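Part-time Archive Assistant
Nikcombe Local History Collection

Posted in: Jobs
Location: Nikcombe, main building, second floor
Hours: 20 per week
Contract: 12 months, starting in March

The Nikcombe Local History Collection is looking for an archive assistant to help us sort, list and rehouse the Londitz papers. The papers came to us from the Londitz family, who ran a seed and garden supply business in town for three generations. They include order books, letters from growers, printed catalogs, payroll sheets and a large number of photographs, most of them without captions.

An earlier survey listed 1,858 items. Of these, 1,532 have a basic entry in our catalog, with a title and a box number and not much else. The rest have no entry at all. The assistant will finish the basic entries first and then go back to the letters, which readers ask for most often.

What you will do

Write short catalog entries following our house guide.
Move papers out of old folders and into acid-free ones, and label them in pencil.
Remove rusted staples and paper clips. We will show you how.
Flag anything torn, moldy or stuck together and set it aside for our conservator, Stela Olteanu.
Bring boxes up for readers two afternoons a week and check them back in.
Answer simple questions by email. Harder ones go to Ozan Sezer.

You will report to Ilgın Yazıcı, who manages the collection and will train you during the first month. After that you will work mostly on your own, with a short meeting each week to go over problem items.

What we are looking for

You need to be able to read older handwriting, or be willing to learn. Most of the letters are in English, but one run of the growers' correspondence is in German — reading knowledge would help and is not required. You should be comfortable with spreadsheets and careful with spelling. Names matter a great deal in this work, and the same grower can turn up under four versions of one surname.

Experience in a library, museum or records office is useful. We have also hired people from bookkeeping and retail who did the job very well, so please apply if you think your background fits.

Full boxes are heavy. Tell us if lifting is a problem and we will arrange for someone else to move them. The building has an elevator.
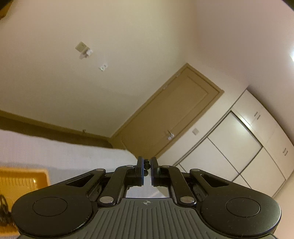
Pay is set at grade 2 of the staff scale and is the same for all applicants. Paid vacation is in proportion to your hours. You can choose your own start time between 8 a.m. and 10 a.m., except on reader days, when we need you at the desk by 1 p.m.

How to apply

Send a resume and a letter of up to 300 words to Eylül Toprak in the collection office. Use the letter to describe a job you did that called for patience and accuracy, paid or unpaid. We do not need references at this stage.

Interviews will be held in person and last 45 minutes. They include a short exercise in which you write an entry for one letter. If you need a different format or extra time, say so when you apply and Eylül will set it up. Everyone who applies will get a reply, and travel within the county will be paid back if you keep your receipts.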